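Gripper width and wrist pose drift apart over a long episode, how do I line them up?

Asked in: Data & Tooling > Time sync

Been stuck on this since January so any help welcome.
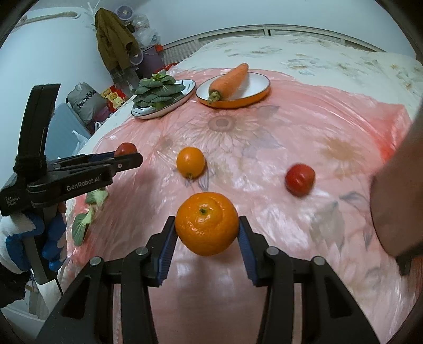 Two handheld units, one per hand, each gives me a video stream plus a gripper width reading. Pose comes from visual-inertial tracking, run offline afterwards. Everything goes into Plitel for replay and then gets exported for training.

Problem: at the start of an episode the width signal and the video agree. Fingers touch the fruit, width stops dropping, lovely. By the end of a long one the width plateau comes visibly before the contact frame. Short episodes look fine or close enough that I can't tell.

What I've tried:

- restarting the logger between episodes. No change
- resampling everything to the video clock in Plitel with linear interpolation. Looks smoother, still drifts
- one fixed offset per episode. Fixes the end and breaks the start, obviously

Worst file has 1,302 video frames but only 1,098 distinct width values once I drop repeats. Not sure if thats a clue or just the sensor reporting the same number while nothing moves.

Left and right also don't agree with each other, which matters as some of the tasks are handovers. Policy trained on this closes too early on soft things (tomatoes mostly) and I'm fairly sure it's the labels and not the model. Same network was fine on the older single arm set.

Is there a proper way to do this or do I bin the long ones?

Edit: width timestamps are written when the packet arrives on the PC. Video timestamps come from the camera itself. Should have said.

---

3 answers

Answer 1 (accepted)

Your edit is the answer really. Two clocks. Camera is counting on its own crystal, PC is counting on its own, they run at slightly different rates and the gap grows with time. A fixed offset can't fix that, you need offset AND rate.

Don't bin anything yet. Do this:

1. For every episode get at least two points where you know both times. Easiest is a sync gesture: close the fingers fully, open, close again, at the start and again at the end. Shows up in the width and in the video.
2. Fit a straight line, camera time to PC time. Slope is the rate error, intercept is the offset.
3. Map the width onto camera time with that line, then resample. Resample last. You were interpolating on wrong timestamps, so you just got nicely smoothed wrong data.
4. Do each unit separately, then bring the left and right onto one common clock. If both width streams arrive at the same PC you have that already, use the PC clock as the shared one.

For episodes already recorded with no gesture: take the natural grasps. Get the finger gap from the video (edge tracking on the finger pads is good enough), cross-correlate with the width signal in windows of 5 seconds or so, keep the lag from each window. Plot lag against time. Straight sloping line = clock rate, go ahead and fit it. Steps = you have dropped packets or dropped frames and thats a different job. Windows where the fingers aren't moving will give you rubbish lags, so throw those out before you fit.

Repeats: don't drop them before aligning! A repeated value while holding something is real data. If you removed the rows and then rebuilt the times by index, that on its own would wreck it.

Arrival times will have jitter too, USB packets turn up in bunches. Fit through the whole lot, or through the lower edge of the delays if you want to be fussy. Don't trust any single packet.

Comment from asker: Lag plot is a straight line on the left unit. Right one is a line with a step in the middle. Was also rebuilding times by index in the export script, so yes, guilty. Left is sorted now, contact frame and plateau match at both ends.

Comment: Step on the right is probably dropped frames, look for gaps in the camera timestamps. Split the episode there and fit each half.

---

Answer 2

Use Flatunari, it has an auto align button. Worked for me first time, didn't have to fit anything.

Comment: Auto align in Flatunari only finds one offset per file, unless they've changed it. It'll look ok on short clips and do the same thing the asker has already tried.

Comment: fair enough, mine are all short

---

Answer 3

Agree with the first answer, adding a bit on the early closing as it might not all be the drift.

Once the clocks are right check what your action label actually is. We logged the measured width and used the next measured width as the action. On a soft object the measured width carries on creeping down after contact because the thing squashes, and the policy learns to keep squeezing. We ended up shifting the action by 3 steps and clipping it once the width rate fell under a threshold. Not elegant. The threshold needed setting per object, tomatoes were the fussiest.

Also look at latency at run time. If your real arm's gripper takes longer to respond than the handheld, you need to send the command ahead by that much, and if you over-correct it closes early, same symptom as yours. Measure it, step command and film it. We had the delay in the config twice, once in the Bosman driver and once in our own wrapper, took ages to find.

Comment from asker: will check the wrapper, we did copy the config over from the old set. Retraining on the fixed left hand episodes first, the right ones when I've split them.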